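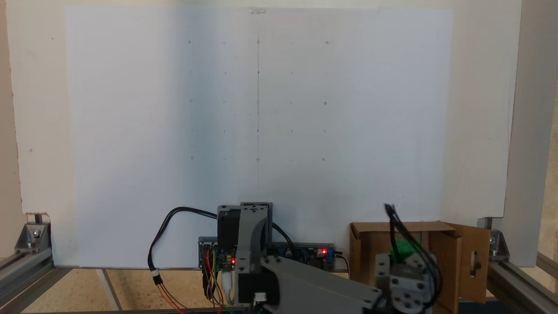

Week 4 handout: The Corn Exchange tower at Clandley

Hello again everyone! These are my notes from Wednesday's lecture (12/05/2021), tidied up a bit, with the parts I skipped when we ran over put back in. If you missed the class you should be able to follow it all from here, but do have your town plan from week 2 next to you, the one with the market place shaded in.

Why Clandley?

I picked it because it's small enough to hold in your head. The big famous towers have so much written about them that it's hard to look at them fresh. Clandley has one square, one Corn Exchange and one tower, and the tower is 72 feet tall to the top of the parapet, so you can stand across the square by the bank and see every bit of it without hurting your neck. I went as a student and I've been back more times than I can justify to my family.

A word about names first, as I got two emails on this before the class had even happened. The town guide calls it the Clock Tower. The older deeds call it the Exchange Tower. People who live there call it Havlíček, or "the Havlíček" if they're over a certain age, after the founder who cast the big bell, and when they say it they might mean the bell, the clock or the whole building. In your essays please say which one you mean! I'll use "Havlíček" for the bell only and "the tower" for everything else.

What was there before

A timber market house on posts, open underneath, with one room above where the tolls were counted. It had a handbell and no clock. Market hours were set by the church bell up the hill, which caused endless squabbling, because the church rang for services and the traders wanted it rung for opening and closing. The vestry book has page after page of this. I read you the one about the goose seller and I won't repeat it here, but it's in the reader, section 3.

So when the market house was pulled down, the traders put money toward a tower with its own bell, on the condition that it rang for the market. Keep that in mind when you look at the building, because it explains where the openings are. The louvers on the market side are nearly twice as wide as the ones facing the church.

The building itself

Start at the bottom. The base is rough-cut local stone, darker than the rest, up to the height of the Exchange roof. Then there's a plain band, then brick with stone corners. The brick stage is later. You can find the join easily from the inside, where the stair changes from stone to wood after 68 steps and the walls suddenly get thinner. From the outside it's harder, and for a long time the guidebooks had the whole thing down as one build.

The case for two builds was made properly by Dalibor Šimek in his survey notes, which are the second reading for this week. He went up with a tape and measured the wall at every landing, and the numbers are all there in a table at the back. Please read the table! I know it looks dull, but the whole argument sits in it, and the prose around it is (sorry) pretty heavy going. If you only have an hour, read the first four pages and then skip straight to the table.

Two things from Šimek that I'd like you to be able to explain by next week:

Why a thinner wall higher up doesn't prove a later date on its own. Plenty of towers thin out as they rise, and they were planned that way.

Why the blocked doorway on the third landing matters. It opens onto nothing now. At that level, in the first build, it would have led out onto a flat roof.

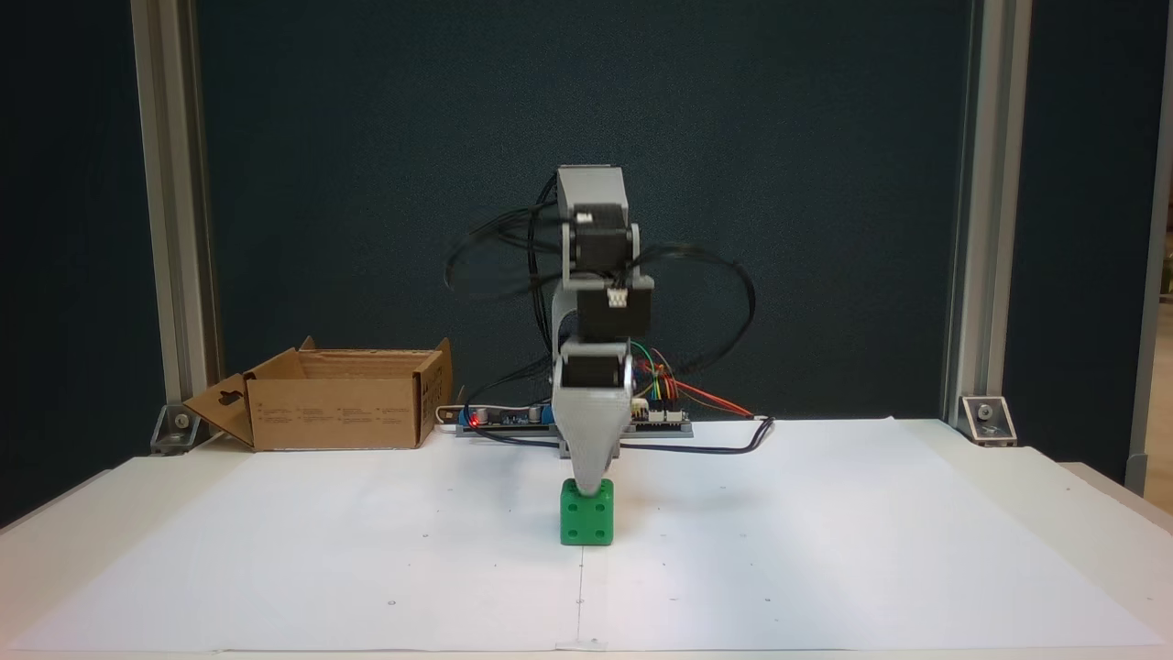 Somebody asked in class whether the doorway could have been for hauling the bell in. Good question, and I gave a muddled reply, so let me try again. Havlíček is too wide for it. The bell measures wider than the opening even if you take the frame out, and it came up through the trap doors in the middle of the floors, which are still there and line up one above another all the way down. A smaller bell could have gone through the doorway, and there may have been one in the first build, but I don't know of any record of it. Treat that as an open question and don't let anyone tell you it's settled.

The bells

There are two now. Havlíček strikes the hour, and a little one called Balau strikes once at the half. Balau came from a closed chapel and was never meant to hang with the other, and if you have any sort of ear you'll notice they don't get along. I'm rather fond of it. The striking hammer on Havlíček was moved at some point so it hits a fresh spot, and the old worn patch can be seen if you walk around to the far side of the bell frame.

The note is lower than you'd expect from the size. I played you my recording, which had a delivery truck in it, and I'll put up the one without the truck if I can find it.

The clock

The movement was made by Skestedus and it sits in a wooden cupboard one floor below the bells. It was wound by hand until the electric winder went in, and the winding handle still hangs on a nail beside it. A full wind took around 100 turns for the striking side, and fewer for the going side, and it was done twice a week. The weights drop down a shaft in the corner, which is why the stair has that awkward kink in it just past the second landing.

There are three dials and a blank. The blank faces the church. You will hear that this was an insult left over from the squabble, and it's a great story, and I told it myself for years. The building accounts do show three dials priced and three dials paid for, with no mention of a fourth being dropped. On that side there were only gardens when the clock went in, so it may simply have been money. Read both versions in the reader and see what you think.

For next week

Read Šimek pages 1 to 18 and the table. Then do a sketch elevation of a tower near you, any tower, one side only. Mark on it where you think the floors are and what made you think so (windows, bands, changes in material, whatever you used). It doesn't need to be pretty, mine never are. Bring it on paper, please, so we can pin them up and walk around them.

If you want to do your long essay on Clandley, come and see me before the end of May, as I only have one copy of the building accounts to lend and I know at least two of you are after it.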